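Year-End Portfolio Safety Inspection, with comments
Revised 3 Dec 2019

Run through it before the holidays, ideally sober. Mark each item OK, FIX or DON'T ASK.

1. Emergency cash
Three months of expenses, somewhere dull.
Comment: OK. The Fenora savings account pays next to nothing, and pays it late.

2. Stock exposure
No more than you could watch fall by 35 percent without phoning anyone.
Comment: FIX. The limit was set in October, when I was braver -- and the market has gone up since, for reasons it is keeping to itself.
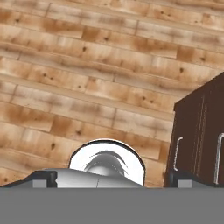
Trim back to the limit anyway. You will sell too early. Everyone does, apart from the people who sell too late.

3. Single-company risk
Nothing over 8 percent of the total.
Comment: FIX. Derkby is well over. I bought it for the dividend, which was then cut.

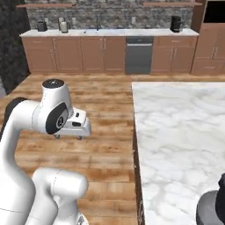 4. Fees
Read the Sadon fund statement, including the gray type.
Comment: DON'T ASK. $226 for "account maintenance." I have seen no maintenance.

5. Bonds
Check maturity dates. Anything due within 90 days needs a plan.
Comment: OK. The plan is more bonds. 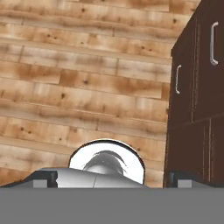

6. Paper records
Statements, tax forms and the Borkowska loan agreement belong together, in one place, labeled. My own system was a series of piles -- chronological, if you knew where to start. A tall dark brown cabinet on a plank floor, like the one in the picture, would do the job and look solvent doing it. Keep the key somewhere other than inside.
Comment: FIX.

7. Beneficiaries
Confirm that they are alive and that you still like them.
Comment: OK on the first count.

Next inspection: after the tax forms arrive, or after the crash.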